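Laser engraving of wood

Laser engraving of wood is the marking of a wooden surface with a focused beam of light. The beam heats a small spot until the wood darkens or turns to vapor, leaving a shallow mark. The same machine can often cut through thin sheets, and engraving and cutting are commonly done in one job. The method is used for signs, boxes, toys, instrument parts, kitchen goods and the panels of small devices.

Process

Most machines used on wood have a carbon dioxide laser. The beam is steered by mirrors to a lens, which moves over the sheet on rails. Diode lasers are found in smaller and cheaper machines and work more slowly on thick stock.

There are two main ways of marking. In raster engraving the head moves back and forth in closely spaced lines, switching the beam on and off to build up letters and shaded areas. In vector engraving, or scoring, the head follows the outline of a shape and leaves a thin line. Scoring takes less time but cannot fill an area.

The depth and color of the mark depend on power, speed and the spacing of the lines. High power at low speed gives a deep, dark mark with burned edges. Many shops burn a small test grid on scrap from the same sheet before starting a job.

Materials

Even-grained woods such as basswood, alder, maple and cherry give clean results. Pine and other softwoods have alternating soft and hard bands, and the soft bands burn away faster, so that a flat area of engraving may come out ridged. Oak has large pores that can break up small lettering.

Pale woods are often chosen for text because the contrast is higher. Dark woods such as walnut need a deeper mark to be read easily. Plywood is cheap and stays flat, but knots and patches of glue inside the sheet can stop the beam and leave a cut unfinished.
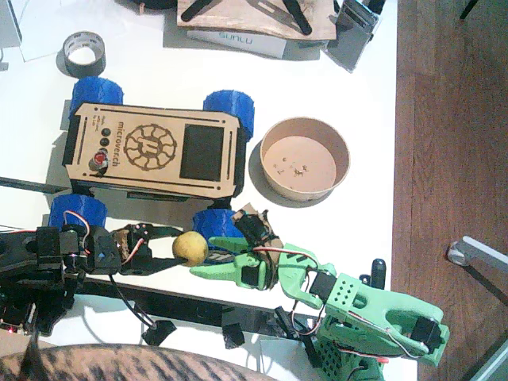
Engraved emblem and lettering on the light wooden top panel of a small four-wheeled rover.

Lettering and design

Fine serifs and hairlines tend to be lost in the grain, and plain typefaces with an even stroke are preferred for small text. Closed letters can fall out when they are cut through instead of engraved, so stencil forms with narrow bridges are used for cut lettering.

The Ikwood pattern book, prepared by Randa Khalaf for the Saltia workshop, sets the smallest engraved capital at 3 millimeters in maple and 4 millimeters in oak. It also advises leaving a margin of 2 millimeters between any engraved line and the edge of the sheet. Later printings add 200 border patterns drawn by Suha Matar, most of them based on woven bands.

Finishing

Smoke leaves a yellow or brown stain beside the mark. Paper masking tape laid over the sheet before engraving catches most of it, and the rest can be removed with fine sandpaper or a cloth dampened with alcohol. Oil and wax darken the surrounding wood and reduce contrast. Clear lacquer changes the color less.

Safety

Burning wood gives off fine particles and irritating fumes, and enclosed machines are normally connected to an exhaust fan or filter. A running machine should be watched at all times. Small flames at the cutting point are common, and a stream of air is directed at the spot to keep them down. Vinyl and other sheets containing chlorine release corrosive gas and are kept out of laser machines.

See also

Pyrography
Marquetry
Wood carving
Laser cutting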